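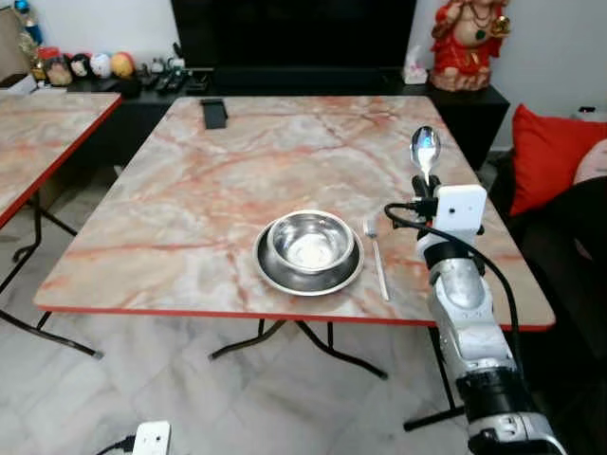 Elaine Godoy objected at the end of the last session that I had been unfair to Nimwood, and that a town which puts sensors under its parking spaces is at least trying something. Fair enough. Trying something is cheap to say and expensive to do, so this week we look at what was paid for and what came back.

Week 7. Connected parking: reading the Nimwood case

Before class: the pilot report (sections 2 and 4; skip the foreword, it was written by the vendor) and the council's reply to it.

1. What was installed

Nimwood bought 928 in-ground sensors from a supplier called Sunument. Each one reports whether a car is over it. The readings go to a platform, Jondodex, which feeds a phone app and a dashboard at the transport office. The pitch was that drivers looking for a space cause a large share of downtown traffic, so telling them where to go would cut it.

Look at the word "share." The report gives a percentage on its first page with no source. I followed the footnote and it leads to a brochure, which cites another brochure. Please do not put that number in your papers.

2. What was measured

App downloads: 1858 by the end of August. The report calls this strong uptake. It does not tell us how many people opened the app twice, or how many of them drive. A download is a count of curiosity. We have no figure for parking searches that got shorter, which was the whole argument for buying the thing.

Traffic was counted at two intersections, before and after. Volume fell at both. The "before" count was taken while school was in session and the "after" count during the summer break. You can decide for yourselves what that comparison is worth. I would want the same weeks a year apart, plus a street with no sensors to compare against.

3. Sensor accuracy

Section 4 claims high accuracy, tested by the installer, on dry days. Motorcycles were left out. So were cars parked across two spaces. If you have ever parked in a downtown you will see the problem.

4. Who holds the data

The contract lets Sunument keep the occupancy records and sell "derived insights." The council can see its own data through the dashboard but needs to pay for a bulk export. Compare this with Hrnčiar, the smaller case from week 5, where the town owned the raw records from the start and could switch platforms when the first one went bad. Their system does less. It also still runs.

Terms to know: occupancy rate, turnover, baseline, vendor lock-in, bulk export.

For discussion

What would Nimwood have learned by raising the meter price on the busiest blocks for a month, with no sensors at all?

Which claims in the report could be checked by someone outside the council, and what would they have to ask for?

Written response, two pages, due 20th January. Pick one claim from section 2 and say what evidence would change your mind about it, in either direction. Elaine's side of the argument is welcome, provided it comes with a baseline.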